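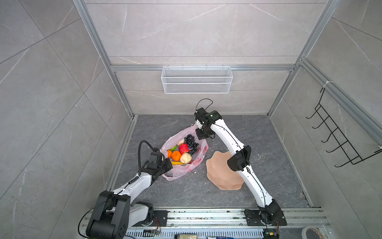 Play groceries and their pink bag, with grapes, a tangerine and cream-colored buns in the pile.

2 February 2011

The pretend grocery corner at Bindadance opened this morning, and I went along with my nephew, who is four and takes shopping very seriously. It's in the old front room at Jesteven, right by the coat hooks, and it runs until the end of October. Kids pick out toy food, bag it, carry it to the far side and unpack it again (then they do the whole thing over, believe me).

Réka Vass put the corner together with 90 pieces of play food, most of it passed on by families over on Akl Street. She told me she wanted real shopping bags because the thin ones are harder to handle than a stiff box. "They flop shut on you, same as mine do at home," she said. I tried it with one hand and lost a tomato under the radiator!
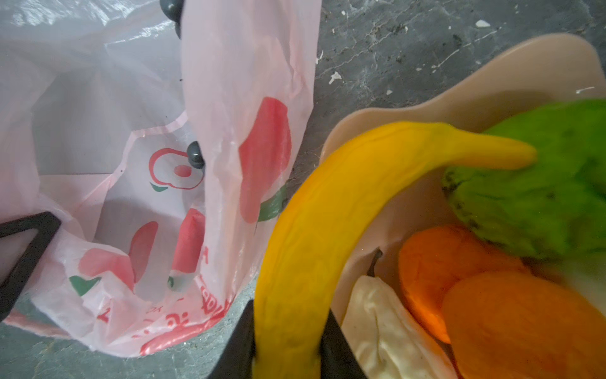 Walid Qaisi looks after the room in the afternoons, and he has the kids put big stuff in first and little stuff on top. My nephew wasn't having that. He wanted all the fruit together, then the bread, then out it all came so he could start with the bread. We were there for 90 minutes and I had to bribe him with an actual sandwich to get him out the door.

The room takes 38 people, grown-ups included, and it filled up before lunch, so I'd go early. Bigger groups can call the desk and ask for the Grudadmont room upstairs, which holds 60.

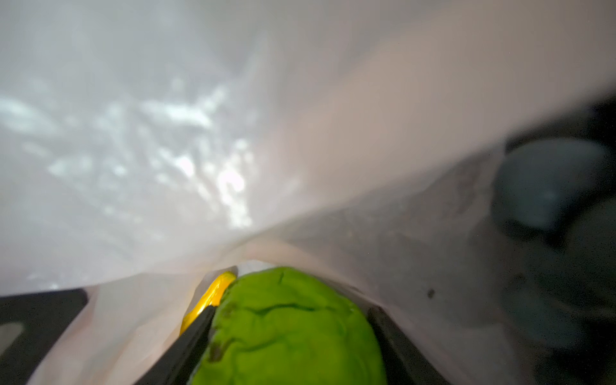
Can we bring toy food from home to add to the shelves?
Hand it to Réka at the desk first, and she'll wash it and put it out the next morning. Small pieces that could be swallowed go back home with you.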